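Nellik table refresh: progress report for February
Prepared by Kamran Jalali for Fadi Bataineh, Bevisau

We've had a really good month at Abu Hammour! The white plastic furniture is moving through assembly nicely, and your grant has now covered 63 pieces, every one of them going to the Furkadora reading rooms.

Most of our attention went to the joints, where legs meet bases. The ringed collar at the bottom of the neck took far more of our time than I'd planned (I now have strong opinions about it), but the working notes are much better for it.

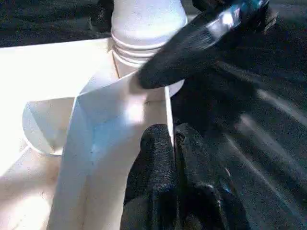
Tables

We assemble the tables upside down on a black sheet, legs in the air, and I'd happily recommend it to anyone. White parts show up beautifully against it, and you can get at all the corners without lifting anything. The ribs on the underside collect dust like you wouldn't believe, so wiping them is now a step of its own.

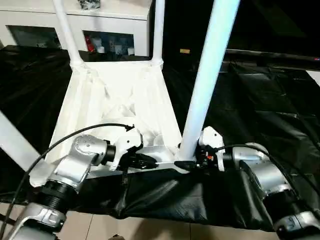

White table, underside up, with its four legs.

Stands

The stands are fussier, with their long tubular legs and a flat base, and we're still settling the best order for the parts. Kamran's first draft of the instructions ran to 12 steps; I (yes, the same Kamran) think we can lose a few. 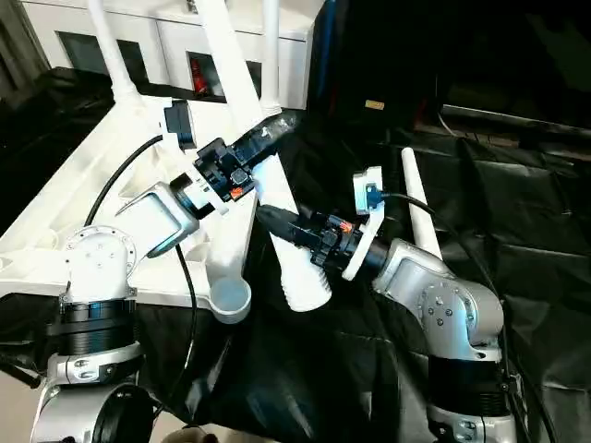 Spending to the end of the month comes to $1,145 out of $2,726, mostly on replacement feet and storage bins. Next up are the remaining stands and a printed guide for the reading rooms. Fadi, could you let me know whether you'd like the guide in large type?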